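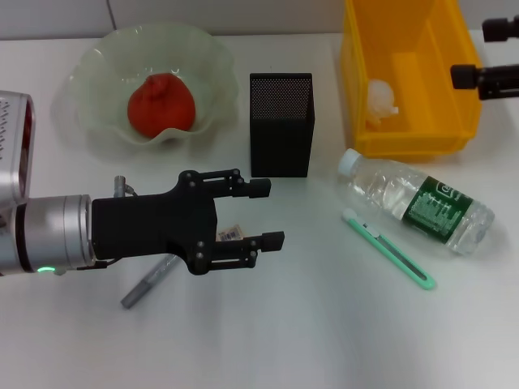 # About me and Praton

Hi! I run Praton, a small shop where I try out robot grippers so you can pick one without buying four and regretting three. I opened in September, in a rented unit behind a tile store, with a bench, a borrowed forklift for moving day and far too many cables.

Mostly I test two-finger grippers on the stuff people really have lying around: bottles, pens, bowls, plastic bags, a utility cutter. Shiny steel test blocks are fine (I own a few), but clear plastic and soft, squishy things are where a gripper shows its manners. I'm especially fond of pens. They roll, they're skinny, and they make fingertips look silly!

Every gripper gets 400 picks, same objects, same arm settings, and I write down every drop. Then I swap the fingertips and go again. It takes me 2 days if the wiring behaves.

I also compare wrist cameras and controllers, and I'll happily set up your parts next to mine if you ship them over. My own pick logger is called Melnyk, and the notes I send out with each test are the Drulevow sheets. You get the raw numbers too, drops and all.

A basic test is $90 per gripper, return shipping not included. Want one? Write to me through the contact form, or come by Unit 1718 and knock loudly, the compressor's usually on.

Last updated January 20, 2019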